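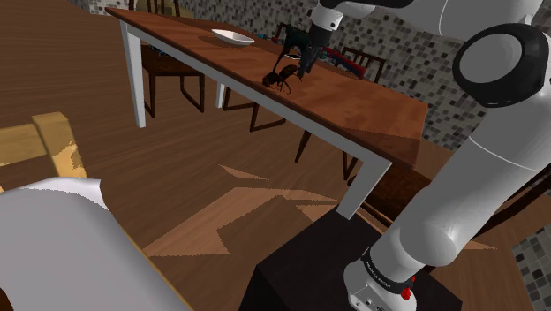 Does the Droltcombe vote on the needle exchange mean it has to close?

The vote was advisory, so the exchange stays open until the council takes its own decision in April.

Archie Moffat
2022-01-29

Thread on the result, as I've had a lot of messages and can't answer them all one by one.

The question on the paper was whether the council should go on paying for the needle exchange on Clumport Road. Remove the funding won by 45 votes. 1321 people voted, which is low for a town this size, but it is the result and I'm not disputing it.

I spoke for the exchange at both public meetings, so you know where I stand. I think the town got this one wrong. I also think most people who voted to remove the money did it for reasons I can understand.

The main complaint was litter. People living near the river path have found used needles and they are fed up. I would be too. My argument was that the exchange takes used needles back, and that closing it leaves people with one less place to hand them in. I didn't get that across well enough.

The second complaint was that nobody had been asked when it opened. Fair. The council put up one notice and that was it. If you open a drugs service without talking to the neighbours, you should expect them to be angry later.

The leaflet from the other side said the exchange hands out drugs. It doesn't. It gives out clean needles, sharps bins and naloxone, and there is a nurse on 2 afternoons. I raised the leaflet with the council before the vote and was told it was outside their rules.

Kidus Gebru has run the service for seven years. He asked me to pass on that opening hours are the same next week and the week after. If you use the exchange, please keep going. Nothing has changed at the door.

Naloxone training is still on as well. It's free, you don't have to give your name, and you can take a kit home at the end. Families have been coming along and they are very welcome.

What happens next. The council's health group meets in April and can keep the funding, cut it or move the service to another building. Written comments are open to anyone who lives or works in Droltcombe. Keep yours short and say which street you're on if you're happy to.

Someone asked if Povura could take it over. They already run the treatment clinic in Clumport, so it's possible. I've written to them and had a polite reply saying they'd need to see the lease first. I wouldn't read much into it yet.

Someone else asked about the Fikre fund. That money is for housing support and can't be moved across. I checked.

Please don't go after people who voted the other way. I've seen a couple of posts naming residents on the river path and I've asked for them to be taken down.

I'll post the address for comments when the council puts it up.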